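**Vavulari opens orders for Carka, a guest room reset service for hotels and serviced apartments**

12 Oct 2026

Vavulari, a supplier of service robots to the lodging trade, today announced that Carka, its guest room reset service, is open to orders from hotels and serviced apartment operators. Carka combines a robot arm, a set of room routines and a monthly support plan, and is intended for the small tidying tasks that follow the change of linen. Bedside tables are the first area of the room to be covered.
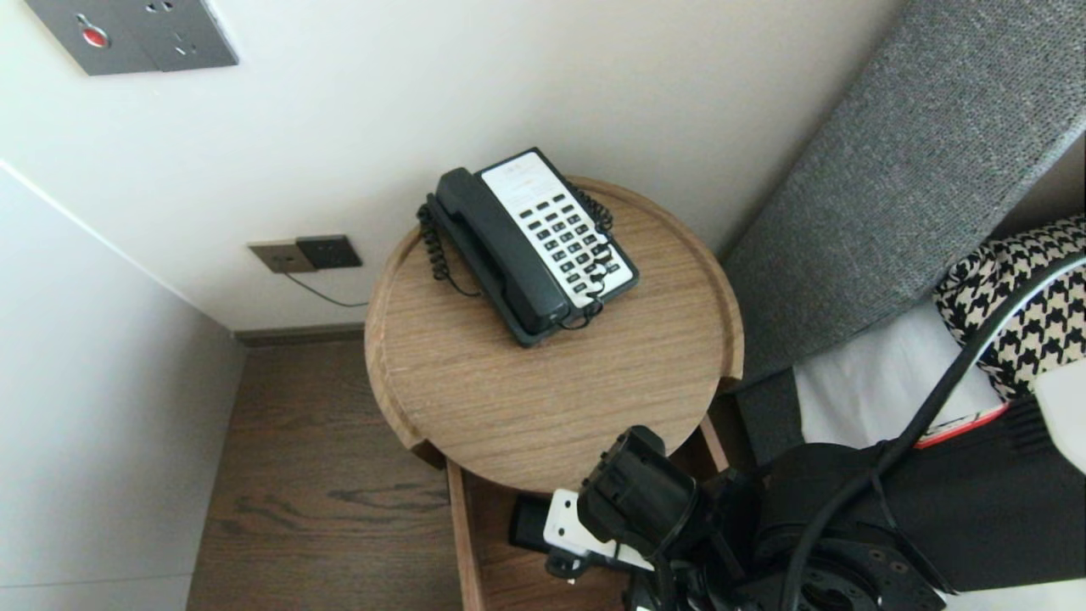
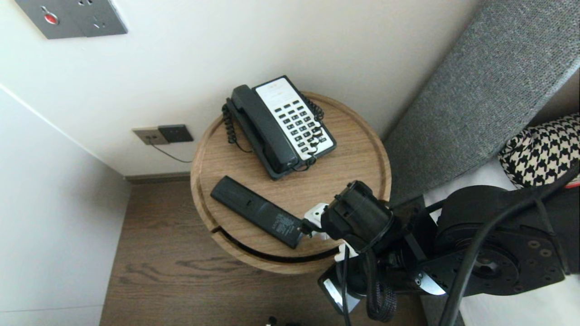

Bedside work at a round oak-finish table with a corded telephone.

The bedside area was chosen after discussions with housekeeping managers, who described it as the part of the room where small items are most often left out of place. Remote controls, chargers and adapters are handled many times a day and are seldom returned to the same spot. Under the Carka plan, each property sets its own standard layout for the table and its shelf or drawer, and the arm works to that layout. Layouts may differ from one room type to another and can be changed by the property at any time from the supervisor's tablet.

"Housekeeping teams know exactly how they want a room to look," said Kohei Oda, head of product at Vavulari. "We asked them to show us, and we built the routines from what they showed us. The decision to release a room to a guest stays with the supervisor."

Carka is supplied in two versions. Carka Gasser is the standard kit, with a single arm and the bedside routines. Carka Girnness adds a second arm and is meant for larger rooms and suites. Both versions use the same gripper, charging dock and tablet software, and a property may move from one to the other during its contract without paying a new setup fee.

The arm is designed to handle objects weighing up to 400 grams. Heavier items, glassware and anything identified as a guest's personal property are excluded from the routines and are listed on the tablet for a member of staff. Work on cords is limited to moving small accessories and their leads within the layout area. The service does not include plugging devices into wall outlets or testing in-room telephones.

An introductory program is available to properties with at least 70 rooms. It includes a site survey, setup of the standard layouts, staff training in two half-day sessions and remote support during housekeeping hours. Smaller properties may join a waiting list, and Vavulari expects to offer them a shared plan from February. Pricing is provided on request and depends on the number of room types and the version selected.

Vavulari will also publish a setup guide covering furniture dimensions, lighting and floor surfaces. Operators planning a renovation may ask for the guide before placing an order.

**About Vavulari**

Vavulari develops and supports service robots for hotels, serviced apartments and student housing. The company provides equipment, software and training under a single contract.

**Media and sales inquiries**

Requests for interviews, site surveys and the Carka product sheet should be addressed to the Vavulari press office.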